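3 avril 2020
Gobnait Kinsella, Oisín Scanlon, Finbarr Mac an tSaoi (atelier de Brultstead)

4. Mise en place et entretien de la cellule

4.1 Remise en route

La cellule de Brultstead est un poste à un seul bras, monté en bout de table, base au fond, zone de travail devant. Tâche de référence : prendre un bloc, le déposer dans le panier demandé. Rien de compliqué côté tâche, c'était voulu. Tout ce qui suit concerne la machine et ce qu'il a fallu faire pour la garder dans un état constant entre deux campagnes. Les résultats de dépose proprement dits sont en section 5.

Première campagne : 454 cycles. Les erreurs de dépose augmentaient en fin de série et nous avons d'abord cherché du côté du planificateur. Mauvaise piste, deux semaines perdues. Le logiciel (Dollero, branche stable, non modifiée) rejouait les mêmes trajectoires articulaires au bit près. L'écart venait de la pince, et pour une part plus faible de la surface de travail. D'où cette section, absente du premier rapport et demandée par C. Cullinane à la relecture.

Ordre de remise en route, tel qu'il est affiché au poste :

Contrôle visuel du bras, puis des câbles, bras à l'arrêt. Mise sous tension, attente du voyant de la base. Ouverture et fermeture de la pince à vide, vitesse lente. Passage au repère de référence, lecture de l'écart. Si écart supérieur au seuil, pas de campagne, on va en 4.3. Sinon pose des paniers, chargement du bloc, un cycle d'essai non enregistré.

Le cycle d'essai a été ajouté tard. Avant, le premier cycle enregistré servait d'essai sans qu'on le dise, ce qui fausse un peu les chiffres de la première campagne (voir remarque en 5.2).

4.2 Surface de travail

Nappe blanche tendue sur la table, ouverte autour de la base du bras, rabattue sur le bord avant. Choisie pour le contraste avec les blocs et pour amortir le contact quand un bloc tombe. Inconvénient connu : elle bouge. Pas beaucoup, quelques millimètres au fil d'une journée, mais les paniers bougent avec elle, et le modèle de la zone, lui, ne bouge pas.

Nous avons essayé du ruban double face le long des bords. Tient bien, laisse des traces de colle, se décolle mal. Abandonné. Ensuite des pinces d'atelier sous le plateau, solution actuelle. La tension est reprise à la main avant chaque série, toujours depuis le fond vers l'avant. Dans l'autre sens un pli se forme contre l'ouverture et remonte vers la base.

Les taches : sans effet mesurable sur la détection du bloc, qui est faite sur la couleur. Effet possible sur la détection des paniers, faite sur le contour. Nous n'avons pas pu trancher. La nappe est lavée entre les campagnes et remplacée quand une tache ne part plus et tombe dans la bande libre entre les paniers. E. Ó Dubhghaill aurait préféré une plaque peinte. Essai fait à Endley sur un poste voisin, reflets trop forts sous l'éclairage du plafond, non retenu ici.

La figure 3 montre le poste pendant la deuxième campagne.
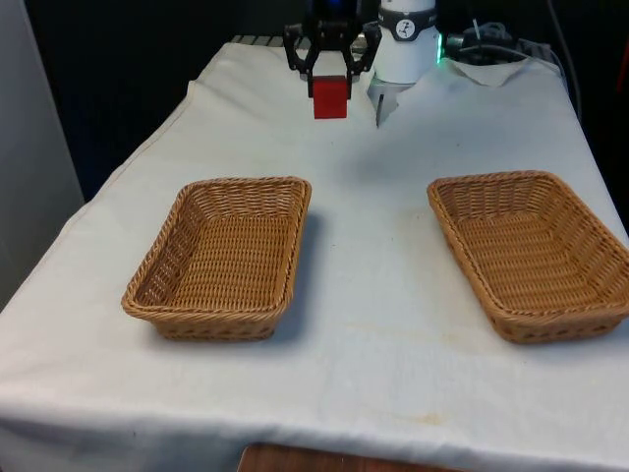
Figure 3. Le poste. En haut, caméra fixe. En bas, caméra de poignet. 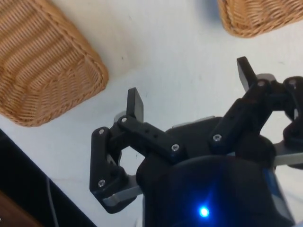
Le jeu dans les articulations des doigts est la première cause de dérive que nous ayons isolée. Il apparaît progressivement, ne déclenche aucun défaut, et la commande de fermeture reste exacte alors que la prise ne l'est plus. Le bloc est bien tenu, mais tourné de quelques degrés, et la dépose se fait de travers contre le bord tressé du panier. La vue de poignet sert donc à deux choses, la visée et l'entretien : les têtes de vis argentées ressortent nettement sur le plastique noir, y compris celles des pivots sous les patins, et on peut vérifier leur présence d'une campagne à l'autre sans démonter quoi que ce soit. La vue fixe ne permet pas ce contrôle. Elle montre en revanche le bloc rouge serré de part et d'autre au-dessus de la nappe, assez bien pour juger de l'horizontalité de la prise. Les deux vues sont enregistrées à chaque contrôle, celle de poignet à pince ouverte.

4.3 Pince : contrôle et reprise du jeu

Périodicité retenue : tous les 266 cycles. Valeur choisie sur la deuxième campagne, juste en dessous du point où l'écart au repère devenait lisible. Elle n'a pas de justification théorique et dépend sûrement du poids du bloc et de la vitesse de fermeture. À revoir pour toute autre pièce.

Procédure. Bras amené en position de service, pince tournée vers l'opérateur, alimentation coupée. Chaque doigt est poussé latéralement avec le doigt, sans outil. Si ça bouge de façon perceptible, resserrage des vis de pivot, au tournevis dynamométrique, en alternant les côtés. Jamais un côté entier puis l'autre : les biellettes se mettent en contrainte et la fermeture devient dure. Nous l'avons fait une fois. Moteur en surintensité au premier cycle, arrêt, tout à reprendre.

Frein filet faible sur les pivots, rien sur les vis des patins qu'on démonte souvent. Nettoyage des patins au chiffon sec. L'alcool a été essayé, il blanchit la surface et la friction change pendant une bonne heure.

Les patins eux-mêmes s'usent par l'extrémité. Retournement possible une fois, ensuite remplacement. Fournisseur Gittins, délai long, donc garder un jeu complet d'avance. En juillet nous n'en avions pas et la campagne a été arrétée faute de pièces.

Après toute intervention : ouverture et fermeture à vide, puis prise du bloc étalon, puis relevé de l'écart. Noter le couple appliqué, l'opérateur, le numéro du cycle. Le cahier papier reste la référence, la saisie dans Dollero se fait ensuite et il y a des trous.

4.4 Câbles

Deuxième source d'arrêts. Pas de dérive ici, des coupures franches : perte du flux vidéo de poignet, presque toujours en extension maximale vers l'avant de la table. Le câble d'origine passait trop court au poignet. Remplacé par un modèle plus long avec boucle de réserve, maintenue par bande auto-agrippante. Pas de colliers plastique, ils marquent la gaine et on finit par les couper au cutter, avec le résultat qu'on imagine.

Au sol et derrière la base, le surplus est enroulé large. Le long de la table, les câbles fixes doivent rester hors de l'enveloppe du bras, coude compris. Vérification à faire bras déplié, en mode manuel, vitesse réduite. La vérification sur le modèle 3D ne suffit pas, le modèle ne contient pas les câbles.

Connecteur de poignet : à débrancher le moins possible. Il n'est pas prévu pour des manoeuvres fréquentes et le détrompeur est fragile. Un connecteur changé sur la période, par F. Mac an tSaoi, contact tordu.

4.5 Recalage de la caméra de poignet

À refaire après chaque démontage de la pince, même partiel, et après tout choc. Mire posée à plat au centre de la bande libre, paniers retirés. Le bras prend 37 poses, environ la moitié inclinées, enregistrement, calcul, comparaison avec le recalage précédent. Si la translation diffère trop, on recommence avant de toucher à quoi que ce soit d'autre. La mire avait simplement glissé dans la plupart des cas.

Éclairage : plafonniers allumés, rideau tiré, toujours pareil. L'ombre portée du bras sur la nappe gêne la détection des coins de la mire dans les poses basses. On écarte ces poses à la main pour l'instant. O. Scanlon a écrit un filtre qui les rejette automatiquement, pas encore validé, donc non utilisé pour les résultats présentés.

La caméra fixe est recalée seulement en début de campagne. Son support n'a pas bougé sur toute la période d'après les relevés. Contrôle rapide tout de même sur les coins de la table.

4.6 Bilan de l'entretien

Avec cette procédure le poste a effectué plus de 2619 prises sur les campagnes suivantes, sans changement de pince. L'écart au repère reste sous le seuil entre deux contrôles, sauf dans une série où le resserrage avait été sauté (oubli, changement d'opérateur en cours de journée). Série conservée dans les données et signalée comme telle.

Reste à traiter : la nappe, encore. Le repositionnement des paniers se fait à l'oeil sur des marques au dos du plateau, et deux opérateurs ne les placent pas pareil. Un gabarit est en cours de découpe à Endley. Tant qu'il n'est pas livré, c'est le même opérateur qui pose les paniers pour toute une série, et son nom figure dans le cahier à coté du numéro du premier cycle.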